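Speaker notes: Table cutlery storage in the home kitchen
Kotian session, October. Talk by Aarne Oksanen, questions handled by Jacobus Sithole.

Note 1. Opening
Start with the survey. 394 households answered and 3810 stored items were logged. Most homes keep forks and chopsticks in a drawer, then carry them to the table at each meal. Our subject is the smaller group that keeps them on the table in an open holder.

Note 2. The holder
Slatted wood, open top, raised back panel. Mixed contents: chopsticks and other utensils in one bundle, angled outward. Forks end up on the cloth beside it.

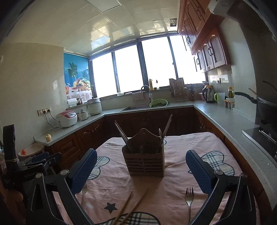

The bundle angle matters. A single compartment lets long pieces lean, and the lean sets the real footprint — wider than the base. The Plilla insert divides the space in two and holds pieces closer to vertical. It takes up to 50 pieces. Pause here if anyone wants the dimensions; they are on the handout.

Note 3. Distance to the sink
Washed items travel from the rack to the table. Point out that the rack is normally placed for the person washing, and the holder for the person eating. Neither is placed for the return trip. Cluvard's layout guide treats the rack and the holder as one system. Recommend the same, with a clear stretch of counter next to the rack for sorting forks from chopsticks.

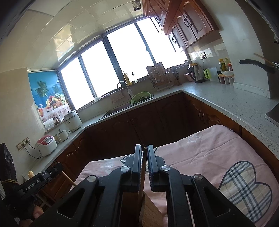

Sink under the window, drying rack to its right, knife block beside the cutting board.

Knives stay at the counter. Keep them out of the table count.

Note 4. Materials
Wood holders need a vented base and full drying before refilling. The Bastisport test ran 700 fill cycles on slatted and solid sides. Show the table of results, skip the method unless asked.

Hand over to Jacobus for questions.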